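Search this site
Enter keywords
Search

KASSTEAD ACTIVITY ROOMS
Monthly room and furniture check, Room 2 (drawing and table work)

Checked by: Anca Anghel
Reviewed by: Virgil Crăciun
Date: Thu 7 January
Form to be kept in the Plistunwood binder until the next check in February.

Mark each line OK, ACTION or N/A. Write a comment for anything marked ACTION. Comments on OK lines are welcome but keep them short.

1. DOORS AND WAYS OUT

1.1 Main door opens fully and closes by itself -- OK
1.2 Second door unlocked during sessions -- OK
1.3 Exit sign lit -- OK
1.4 Nothing stored in front of either door -- ACTION
Comment: Two folded easels leaning on the wall next to the second door. The door opens, but one easel slides into the gap when it closes. Moved to the Hanrahan closet during the check. Please keep them there.
1.5 Door wedge removed at end of day -- OK

2. FLOOR

2.1 Clean, no loose grit -- OK
2.2 No lifted edges or cracks -- ACTION
Comment: One edge is lifting near the sink, on the side where the mop bucket goes. Taped for now. Needs gluing. Jesine did the last repair and still has the matching adhesive.
2.3 Cables run along walls or covered where people walk -- ACTION
Comment: Tidy any cables near the drawing table before a session starts. Anything that has to cross a walkway gets a cover. The covers are on the bottom shelf of the closet.
2.4 Bins and containers clear of walkways -- ACTION
Comment: Bins beside the drawing table are fine for sessions where people stay seated. Move them under the window if the group will be walking around the table.
2.5 Wet floor sign available -- OK

3. SINK AREA

3.1 Hot water not scalding -- OK
3.2 Drain runs clear -- OK
Comment: Slow last month, better after the trap was cleaned.
3.3 Paper towels stocked -- OK
3.4 Cleaning products on the high shelf, caps on -- ACTION
Comment: Spray bottle found on the sink edge with no label. Emptied and thrown out. Do not refill old bottles.

4. LIGHTING AND AIR

4.1 All ceiling lights working -- OK
4.2 Glare on floor or tables -- OK
Comment: The floor picks up the ceiling lights quite strongly now that it has been polished. It is not slippery when dry. I walked it in ordinary shoes and in socks.
4.3 Windows open and latch -- OK
4.4 Vent cover clean -- ACTION
Comment: Dusty. On the list for the February cleaning.

5. TABLES

5.1 Tops steady when leaned on with both hands -- OK
5.2 Corners rounded or padded -- OK
Comment: The long beige table has rounded corners and needs nothing. The corner pads on the small table by the sink are still stuck on firmly.
5.3 Feet or stands level, no rocking -- OK
5.4 Surface free of splinters, staples and dried glue -- OK
5.5 Table height suits the group -- OK
Comment: The long table is 76 cm high. That suits adults and older children. Use the low table for the youngest group.

6. PENCILS AND SMALL TOOLS

6.1 Pencils kept in a cup when not in use -- ACTION
Comment: Cup is in place near the middle of the table, where both sides can reach it. One red pencil was lying loose toward the far end. Loose pencils roll off and get stepped on, so do a last look along the whole table and not only around the cup.

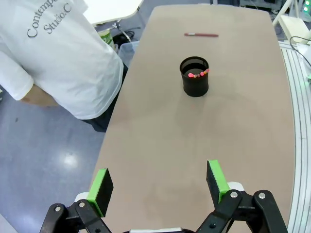 Item 6.1. Black cup on the long table, one red pencil still out.

6.2 Cup stands without tipping when full -- OK
Comment: Pushed it from the side with one finger and it slid before it tipped. Heavy enough.
6.3 Broken or very short pencils removed -- OK
6.4 Sharpeners emptied, blades tight -- ACTION
Comment: Three sharpeners checked. One has a loose blade screw and was taken out of use. Order one replacement.
6.5 Scissors counted and locked away -- OK

7. FIRST AID AND FIRE

7.1 First aid box complete and in date -- OK
Comment: Small bandages running low. Added to the order with the sharpener.
7.2 Extinguisher in place, pin and seal intact -- OK
7.3 Emergency numbers posted and readable -- OK

REVIEWER'S NOTES (V. Crăciun)

Agree with all of the above. The lifted floor edge at 2.2 comes first -- I will call Jesine about it. Please recheck 1.4 and 6.1 at the end of each day until the February check and put your initials on the sheet inside the closet door.

Order for the sharpener and bandages signed and sent.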